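# The gripper on the tablecloth

The first thing I learnt about looking after a gripper is that the screws come first. You can spend a whole evening fiddling with the software (I have, more than once) when the real trouble is a screw that has worked itself half a turn loose.

I'd gone to spend a couple of days with the small crew at Vevero who keep the hand-held grippers going, and I'd pictured a workshop, all benches and lamps. We were in a kitchen! The tools get used in kitchens, so that's where they get set up, between the cups and the snacks, with the wok sitting on the hob behind us.

The routine is lovely in its plainness. Check the screws along the top edge of the body. Wipe both fingers with a damp cloth, dry them, then open and close the thing 20 times with nothing in it, listening for a click. After that you bring it to something upright and try to get the gap even on both sides before you squeeze. I was hopeless at this. My right finger kept getting there early and nudging the packet over, and I must have stood that packet of melamine cleaner back up more often than I'd like to admit. 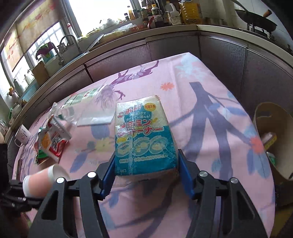 Mpho Kekana reckoned I was blaming my wrist for something the fingers were doing. If one side always arrives first, she told me, take both fingers off and seat them again before you practise any more, or you'll just get very good at steering a crooked tool.

So off they came. It's a 12 minute job if you've done it before and I hadn't, so I'll keep my own time to myself. One finger had been sitting a hair proud of its slot – I could feel it with a thumbnail but couldn't see it at all. Back on, screws done up a little at a time, left then right then left again, and the next packet stayed put.

Shiny wrapping is still a pain, mind you. It slides, it crinkles, and a grip that's perfect on cardboard can skate straight off it. Mpho keeps a notebook of which things misbehave, and swaps the fingers after 200 hours whether they look tired or not. I asked if that was wasteful. She handed me an old pair and a new pair, told me to shut my eyes, and I picked the worn ones straight away from the feel of the tips.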